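Learning to move somebody else's arms

17 October 2023

I have promised to my sister that I will write down what I do at work now, because on the telephone I explain it badly. So, I teach a robot by remote control. I wear a headset and two gloves, and when I move my arm, the robot at Nomard moves its arm too. Each try is saved, and later Weidong Liao trains a program with all of them. Up to now we have 672 good tries, and the bad ones I prefer not to count.

Before the start of every try I must let my arms hang and wait for Weidong to say "go". It is harder than it sounds. My shoulders like to be a little up, and then the robot has them up also.

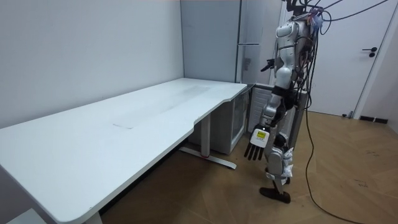
By the desk, right arm down.

The task of this month is a bottle. One must hold it over the far end of the desk, bring it down slowly and open the fingers. With my own hand I would do it without thinking. With the gloves I feel nothing of the bottle, so I have to look at the fingers and decide if they are closed enough. Heike Mühlbauer, who taught me in May, told me to move as if I carry soup for a person I respect. I still use this.

The distance to the table is my weak point. I always believe that I am already down when there is still some air under the bottle. Now I go lower until I am sure, then a little lower, and only then I let go.
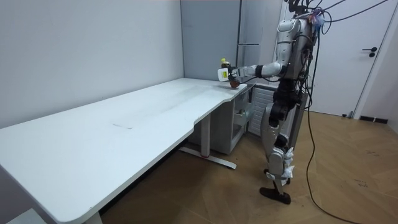
The bottle with the yellow cap, at the far end of the desk.

My sister also asked what I see in the headset. Mostly I look at the table, of course, but when I bend my neck I get the floor and two feet which are not mine. In the first week this made me quite dizzy, and after 17 minutes I had to sit down with a glass of water. Today I can work for a full hour, with a break of seven minutes after it.
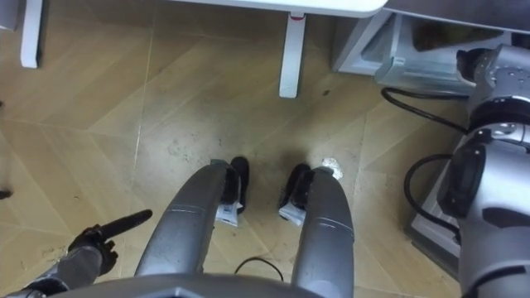

Looking down: the feet, and the left hand with its finger out.

Next we will try the same task with the left hand. I am right-handed, so I have started to practise at home with the salt. Shamim has offered to take the first turn, and I said yes very quickly.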